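Regula Camenzind keeps the master tapes of Pestine in a hallway closet, behind the vacuum cleaner. She sang lead in the band for nine years, and she is the only member who still lives in Koltbridge. The others come back once a year, usually in May, to rehearse and argue about the set list.

"We never officially broke up," she says. "Henrik moved away for work, then Ludger moved away, and after that there were two of us and a drum machine."

The reason for talking now is "Undumance," the single the band recorded in its second year and never managed to follow. It has just been reissued on seven-inch vinyl by Haberkorn, the small label that put it out the first time. The first pressing was 364 copies. The order had been for more, but the plant stopped early and the label couldn't pay for a second run.

Camenzind wrote the words at her parents' kitchen table. The title doesn't mean anything. "I needed four syllables and that was what came out. Un-du-man-ce. Henrik says it's three. We still sing it as four."

The song was cut in one night, starting at 11 p.m., when the studio rate dropped. Henrik Thiele played bass and guitar, Ludger Brinkmann played drums, and Annelore Kramer played the organ part that opens the record. The engineer was Wenceslao Zúñiga, who had until then mostly recorded choirs.

"He put one microphone up for the drums," Camenzind says. "Ludger was offended. Then he heard it back and stopped complaining."

The organ part was a late addition. Kramer had come along to drive the van home and found the instrument under a blanket. What she plays on the record is her third try. The first two were taped over.

The B-side, "Salt Road," was finished in the 13 minutes left on the reel. Camenzind prefers it. "It's slower and I'm in tune," she says. On stage they played it only a handful of times, because Brinkmann disliked counting it in.

Radio picked up the A-side in the fall. A regional station played it every evening for a couple of weeks, and the band was booked for 60 shows the next year, most of them in student halls and a few in places with no stage at all. An album was planned for Haberkorn and half recorded. Camenzind has the tapes of that as well, but she doesn't think they should come out.

"Five songs are done and the rest are guide vocals. I'm humming on two of them. People can live without it."

These days she works in the office of a testing laboratory across the river. She has been there longer than she was in the band.
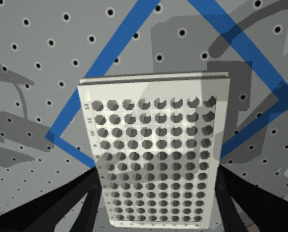 A computer rendering of a 96-well plate.

Her coworkers found out about the record when the reissue was announced. One of them asked her to sign a copy, and she did it at the front desk.

The new edition is 1094 copies, with the original sleeve and a lyric sheet the first one lacked. Zúñiga did the transfer himself. He wanted to clean up the hiss before the organ comes in, and Camenzind asked him to leave it.

"I know how long that hiss is," she says. "I come in by it."

The band will rehearse again this May. Thiele has asked for "Salt Road" to be on the list, and Brinkmann hasn't answered yet.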